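Home News Events Departments Contact

Category: Parks & Public Works

Craddock Approves New Surface Standards for Public Walkways

Feb 1, 2026

The Town of Craddock has approved a new set of standards for the paving of public walkways, plazas and transit stops. The standards apply to all work put out to bid after the end of the current budget year and replace guidance that had been in use for 19 years.

Under the new rules, contractors must submit samples of any proposed paving material before work begins. Samples will be checked for slip resistance, drainage and resistance to road salt. Materials that do not meet the minimum rating in all three areas will be returned to the supplier, who may submit a replacement once.

The first project to be completed under the standards will be the Cuten Street plaza, where 1736 square feet of cracked concrete will be removed. The contract was awarded to Rakgate, which also carried out drainage work on the north side of the plaza. The town received seven bids for the project.

"Residents told us clearly that they wanted walkways that are safe in winter and easy to repair," said Alun Llewellyn, director of public works. "These standards give our staff and our contractors the same set of expectations from the start."

Sidewalk access to businesses on Cuten Street will be kept open during construction. Parking on the east side of the street will be limited to 30 minutes while crews are present, and the bus stop will move to the corner of Keltanano Avenue.
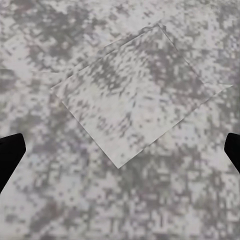 Color and pattern are also covered by the standards. Plain light paving tends to show stains from leaves, tires and spilled drinks, and the town will now allow mixed finishes in areas with heavy foot traffic. An irregular blend of off-white and several grays, with a little muted brown among them, is the kind of pattern that falls within the permitted range. Solid black and high-gloss finishes will not be accepted.

Property owners who maintain private walkways next to public land are not required to follow the standards. Those planning repairs may request a copy at the public works counter or by mail.

Shares: 100 | Comments: 7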